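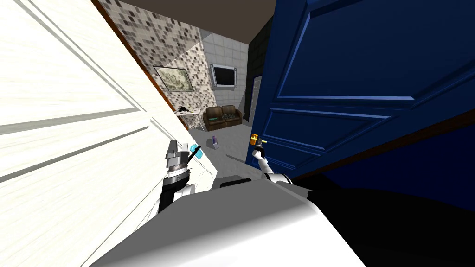
Umesh Lodhi
Staff Writer, Standards and Testing

Draft practice for simulated door tests goes out for comment

A draft practice covering how simulated door-opening tests are set up, scored and reported was released for comment this month by Tutier, the Senville group that maintains the Plosero test suite. The comment period closes in December.

The document contains 17 clauses. It applies to mobile robots with one or two arms working on hinged doors and cabinet fronts in rendered indoor rooms. Drawers, sliding doors and any test involving a person in the room are outside its scope. So is hardware testing, although an annex describes how a simulated result may be cited next to a physical one.

The main change from current Plosero guidance concerns contact. Under the existing rules, a trial is scored on door angle alone: if the door passes the target angle before the time limit, the trial is a success. The draft keeps the angle requirement and adds a contact record. For each trial, the lab must log which part of the robot touched the door, at which simulation step, and whether the touch was on the handle, the face or an edge.

Clause 6 divides a trial into approach, contact and travel. Approach ends at the first logged touch by either finger. A trial in which the fingers stay clear of the door until the time limit is recorded as "no contact" and may not be merged with failed grasps. Several labs now report the two as a single failure count, which the draft says makes published figures hard to compare.

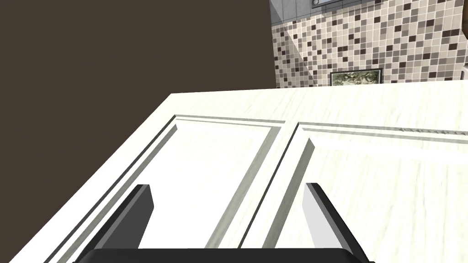
Fingers open and clear of the white paneled surface in a simulated room.

Edge contact gets its own clause. A robot may open a door by pushing or lifting at the edge of the panel without using the handle, and the draft permits this as long as it is reported separately. Labs would state the share of successful trials completed by handle, by edge and by other contact. A result made up mostly of edge openings could still be published under the Plosero name, with the breakdown in the same table as the headline score.

Clause 9 deals with overlap. Simulated solids can pass into each other by a small amount when forces are high or the time step is long, and a finger that has sunk into a door panel can move the door in ways a real finger could not. The draft requires a stated overlap limit and a count of the trials that exceeded it. Those trials are scored as invalid and stay in the denominator.
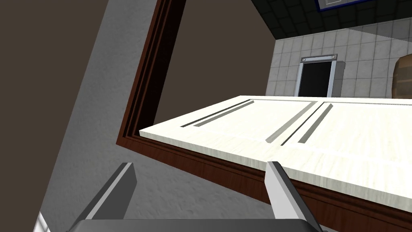
Right finger at the underside of the panel's front edge.

Joshi, a test software firm that reviewed an early version, supported the overlap rule and objected to the way invalid trials are counted. In its written response the firm argued that a physics fault is a property of the simulator and should not lower a robot's score. Tutier's reply, printed in the draft's notes, is that a control policy can learn to seek out such faults, and that removing the trials would hide it. The text was left unchanged.

To check the scoring procedure, Tutier ran 1,505 trials under the draft rules and had each one scored by the automatic logger and by a human reviewer. The group has released the logs with the draft. It has not published agreement rates and says it will do so with the final version.

Minimum sample size is set at 100 trials per door type. Each trial must begin from a different starting pose drawn from a declared range, and the random seeds must be kept. The time limit is 2,000 simulation steps unless the lab states another value and gives the step length.

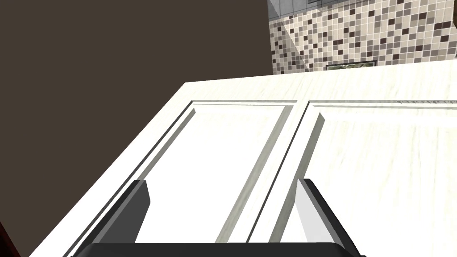
Camera placement is covered in clause 12. Labs that score from rendered views must use at least one view fixed to the gripper and one fixed to the body or the room, and the gripper view must show both fingers for the whole of the contact phase. Where the door fills most of the gripper view, the door angle has to be taken from the simulator state. Estimating it from the picture is no longer accepted.

Wall, floor and door finishes may be varied between trials, but the draft asks for a list of the finishes used and a fixed set kept back for final scoring. Handle shape and hinge side must be listed for each door. Damping and closing force are to be given as numbers; terms such as "stiff" and "light" are not accepted.

Existing Plosero results remain valid under the old rules and will be marked as such. Labs may submit comments by clause number through the Tutier office in Senville. Comments on the annex are being handled separately and should be sent as their own file.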